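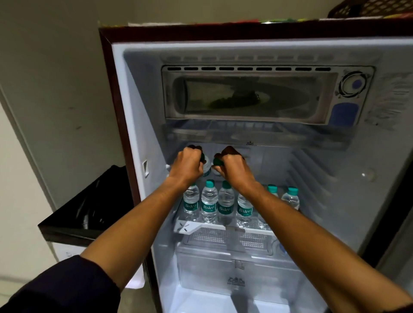

Offener Kühlschrank mit Gefrierfach

November 2014

Ich muss euch unbedingt von meinem Sauerteig erzählen, denn seit gestern bin ich völlig aus dem Häuschen! Zum ersten Mal hat ein Roggenbrot bei mir eine Kruste bekommen, die beim Abkühlen richtig geknistert hat. Ich stand in der Küche und habe dem Brot zugehört. Minutenlang.

Angefangen hat alles im April, auf dem Markt in Flostance. Da gibt es den Stand der Bäckerei Halilović, und wer dort einmal das dunkle Kastenbrot gekauft hat, kommt wieder. Ich kam jedenfalls jeden Samstag wieder, und irgendwann habe ich gefragt, ob sie mir ein Löffelchen Anstellgut verkaufen würden. Verkaufen wollten sie nicht, geschenkt haben sie es mir - in einem alten Senfglas, mit der Ermahnung, es ja nicht verhungern zu lassen.

Die ersten drei Brote waren, na ja. Flach, sauer, innen klitschig. Das zweite hätte man als Türstopper nehmen können (haben wir auch kurz überlegt). Mein Fehler war die Ungeduld. Ich habe den Teig nach der Uhr behandelt und gar nicht hingeschaut, und im kühlen Frühjahr braucht so ein Ansatz eben länger als im August. Inzwischen schaue ich auf die Oberfläche: Wenn sie feine Risse im Mehl zeigt, geht es weiter, vorher nicht.

Mein Rezept ist mittlerweile ganz schlicht. Abends kommen 200 Gramm Roggenvollkornmehl mit ebenso viel lauwarmem Wasser und einem guten Esslöffel Anstellgut in die Schüssel, Teller drauf, über Nacht stehen lassen. Am Morgen das restliche Mehl, Salz und Wasser dazu, und dann nur rühren, bis alles gleichmäßig feucht ist. Roggen will nicht geknetet werden, das habe ich monatelang falsch gemacht!

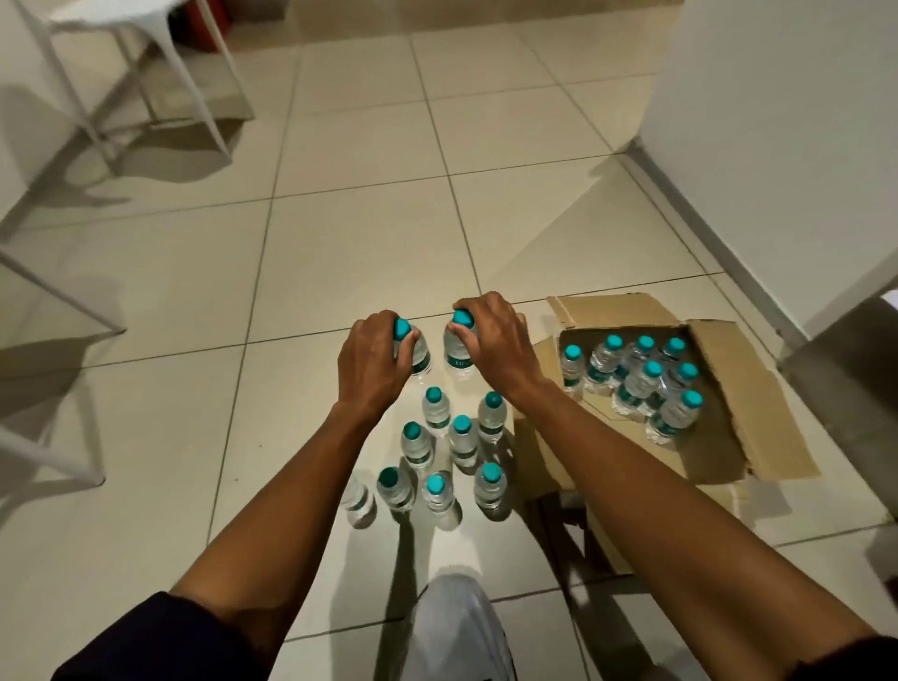 Beim Mehl bin ich bei der Mühle Skornaletti gelandet. Das Vollkorn von dort ist gröber als das aus dem Supermarkt und riecht schon trocken nach Brot, ein bisschen nussig, fast wie Malz. Es schluckt auch mehr Wasser, also ruhig einen Schuss zugeben, wenn der Teig zu fest wirkt. Er darf am Löffel kleben wie frischer Mörtel.

Gebacken wird in der Kastenform, erst sehr heiß, dann lange bei fallender Hitze. Und dann kommt der schwerste Teil: warten. Roggenbrot schmeckt am zweiten Tag am besten, mit Butter und sonst gar nichts. Meine Familie hält sich nicht daran, der Knust war gestern schon vor dem Abendessen weg.

Als Nächstes will ich das Brallar probieren, ein Saatenbrot mit Kümmel und gekochten Kartoffeln, von dem mir am Marktstand so vorgeschwärmt wurde. Das Senfglas steht schon draußen und blubbert. Ich berichte!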